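Idalina Mota
A thread on mouse double-clicking, why it happens, and what a debounce setting does and doesn't fix. Long. Mute if you don't care about switches.
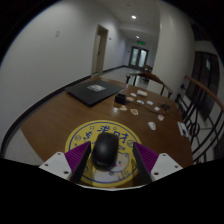

2/ The complaint is always worded the same way. You click once and the folder opens. You drag a file and it drops halfway across the screen. You select a line of text and the selection vanishes. All of these are one fault: the computer is seeing more clicks than you made.

3/ Under each main button of an ordinary mouse is a microswitch. It has a thin metal leaf under tension and two contacts. Press the button and the leaf snaps over to the other contact. Let go and it snaps back.

4/ Metal hitting metal bounces. For a short time after the snap the circuit opens and closes several times before it settles. Every mechanical switch does it, including new ones. Light switches do it too, you just never notice.

5/ The firmware in the mouse deals with this by ignoring further changes for a fixed time after the first one. That is the debounce time. If the bounce is shorter than the debounce time, you get one click. If it is longer, you get two.

6/ So a double-clicking mouse is one where the bounce has outgrown the allowance. Either the switch got worse or somebody set the allowance too low. Check the second before you blame the first.

7/ My own case. The Holleck on my desk was set to 7 ms when it arrived in January. It behaved until last month, then began dropping drags. Left button only. Right button perfect, as you'd expect, it gets a fraction of the use.

8/ First test: another computer, another port, no vendor software. Fault stayed with the mouse. That rules out drivers and the double-click speed slider, which people love to suggest. The slider sets how far apart two clicks may be and still count as a pair. It does not remove a false click.

9/ Second test: log the gap between release and next press. Any of the free click testers will do. A person clicking as fast as they can rarely gets the gap under 40 ms. Mine was showing gaps far shorter than that on slow single clicks.

10/ Raised the debounce to 16 ms. False clicks went from several an hour to none that day. Two days later, one. The following week, a handful. The setting hides the wear for a while and the wear carries on.

11/ You can keep raising it, but there's a cost. Depending on how the firmware is written, the delay may be added to the press, the release or both. On release you won't feel much. On press you will, if you play anything fast.

12/ Why the contacts get worse: at low current there isn't enough of an arc to burn off the oxide film, so it builds up and contact gets patchy. The leaf also loses some of its tension. Cleaning helps with the first and does nothing for the second.

13/ Contact cleaner: one small drop at the plunger, unplugged, battery out, click it a lot, leave it to dry overnight. I've had this last anything from a day to most of a year. Don't use general-purpose lubricant spray. It leaves a film and collects dust.

14/ Replacement: three pins, same footprint on most boards, but measure yours first. I bought a bag of Ekton switches from Henriques. Rated force is 80 gf, a touch stiffer than the originals. Swap both sides or the left and right will feel different and it will annoy you.

15/ Screws are usually under the feet. The feet never go back on properly, so order a new set at the same time. Soldering is easy apart from the ground pin, which sits on a large copper area and soaks up the heat. Add fresh solder to it before trying to clear the hole.

16/ Optical switches: a shutter breaks a beam of light, no contacts, so no contact bounce. They can still fail in other ways and you mostly can't swap them for a different make. The Molora has them. Click feels hollow to me, others like it.

17/ Someone asked in replies whether static causes it. It can look similar in dry weather, and some people swear that breathing on the mouse cures it. I'd still log the gaps first.

18/ Edit, 6th June: new switches are in, debounce back to the original value, no false clicks so far. The scroll wheel now squeaks. Separate thread when I've had it apart again.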